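**Subject: Re: [craft-table] What do you put on the table under everything?**

Hi all,

I'm so glad this came up again, I've been rearranging our craft table all weekend and have opinions!
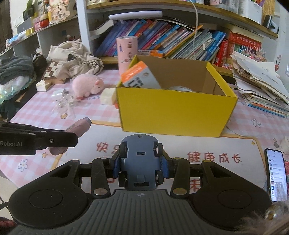
Juniper Marchetti wrote:

> We keep losing glue caps and the table is a mess by the end of every session. I've tried newspaper (slides around) and an old bedsheet (worse). Does anyone use a proper mat? And where do you put the small stuff while people are working? I have a big bin but everyone just digs in it.
>
> Juniper

Juniper, yes, get a mat! Mine is a pink-and-white check with big red Chinese characters on it. The ones on the left say 快乐, "happy," and the others say 健康成长, "healthy growth," so it was obviously meant for kids, and I love it. There are little flowers and a star printed here and there too. My niece uses the daisy as her parking spot for whatever she's holding, and the check is great for lining up a fold if you forgot your ruler (I always forget my ruler).

As for the small stuff, I gave up on the big bin. Now I use an open cardboard box in the middle of the table, a yellow one with the brown corrugated showing on the inside. It's low enough that you can look over the front and see what's in there, which stops most of the digging. The rule at our place is that only things we need that day go in. Everything else stays on the shelf.

Tall things don't go in the box at all! I stand a pink canister behind it, the kind with little figures printed all over, and it doesn't tip the way my old mug did.

Glue caps, though, I have no real answer for. I tell the kids "cap on before it touches the mat" and that works for almost 18 minutes. If somebody has a better trick, please share it.

Two questions back to you, Juniper. How big is your table? And do you pack everything away between sessions or can it stay out? If you have to clear it, a box like that is wonderful, you just lift it off and roll up the mat.

I have a couple of spare boxes if you want to try one before you go buying anything. I can bring them in April, to whichever meetup you're coming to.

Happy gluing,
Trudy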